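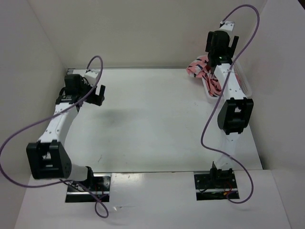
Hikau three-sided workbench, white: three months in

Reviewed by Silvan Steiner, 26 March 2021

I bought this bench in December, at a point in the winter when buying a bench felt like doing something. It replaced a Kershaw folding table that had served me well for years and then folded, once, without being asked.

What you get is a plain white rectangular top with a wall at the back and one down each side. That is the whole idea. It arrives as a flat box that weighs 40 kg, which the delivery man announced to me twice, and a bag of fixings with one more bolt than the instructions have a use for. I built it in an afternoon. The booklet is all drawings, and the little man in them has a friend to hold the back wall upright. I had a pile of encyclopaedias.

The walls are what you are paying for and I have come round to them. For the first week I felt like someone sitting an exam. After that I noticed that I had stopped crawling under the radiator to look for springs. Small things that roll away from you now hit a wall and stay there, looking a bit foolish, and you pick them up. If you mend clocks, paint figures or take apart radios you will understand what this is worth. If you do jigsaws I would measure first, as the sides don't come off and you will be reaching in past them.

The colour is another matter. White is very good for finding a black screw. It is also very good for finding every crumb, smear and pencil mark you have made since Tuesday. Mine wipes down well enough with a damp cloth and washing-up liquid. Red ink took longer, and left a faint pink patch which I now cover with a mug.

Lighting: you don't get any. The walls throw the light back nicely if your lamp is overhead, less so if it stands behind you, when you'll be working in a shadow shaped like your own head. I clipped a cheap Sekix lamp to the shelf over mine and that sorted it.

Now the grumbles. The join between the top and the back wall collects dust, and no cloth I own is thin enough to get in there. An old bank card does it. There is no hole for cables anywhere, so they come over the front or they don't come at all, and mine hang where my knees want to be. And the feet adjust, according to the leaflet, by a generous amount. They adjust by the thickness of a beer mat. I know this from the beer mat.

I did look at the Fekine, which has a drawer and costs a good deal more. The one in the shop had a drawer that opened by itself when you leaned on the top, so I spent the difference on a better chair.

Would I buy it again? Yes, with some muttering. It doesn't wobble, it is the right height for sitting, and I haven't lost a spring since New Year.

Score: 80 out of 100. Ten off for the cables, ten for the feet.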